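**Washing a floral cushion with a sewn-on heart, and sorting the pile it came from**

Posted in Household Textiles, Homholm Community Help

**Impi Valtonen**

I am responsible for the linen and soft furnishings of a small guest residence. Following the October clearance, a quantity of mixed clothing and fabric remains to be sorted and laundered. It includes dark cloth, a deep red fabric with a pale leaf or flower pattern, and a light blue fuzzy item.

My principal concern is a large cream cushion with small pink and mauve flowers. A red heart with a ruffled edge is sewn onto it, and the heart carries a printed Chinese character in a darker red. The care label has been removed.

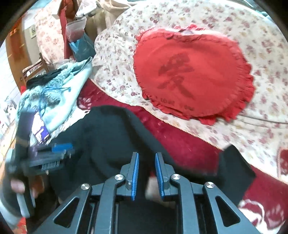 I would be grateful for guidance on two points. May the cushion be machine washed without the red running into the cream? May the red patterned fabric be washed together with the dark cloth? The machine available is a Novano with a standard delicate program.

**Remo Marti**

The heart should be tested before any washing is attempted. Dampen a white cotton cloth with cool water and a drop of detergent, press it against the ruffle for one minute, and inspect it. Repeat the test on the printed character. If any red transfers, the cushion should not be immersed; clean the cream areas by hand with a barely damp cloth and keep the heart dry.

If the cloth remains clean, a cold delicate cycle is acceptable, provided that the filling is synthetic and the seams are sound. Wash the cushion alone and dry it flat, turning it several times - a damp core will develop an odor within days.

The red patterned fabric should be washed separately the first time. Dark cloth will not show the dye, but the pale motifs may dull. The light blue item should be kept apart from both, as fuzzy fabrics shed lint and collect it.

**Porkudia**

Agree with the above. Color catcher sheets are also useful. We washed a similar cushion at 50 degrees and the ruffle shrank, so cold only.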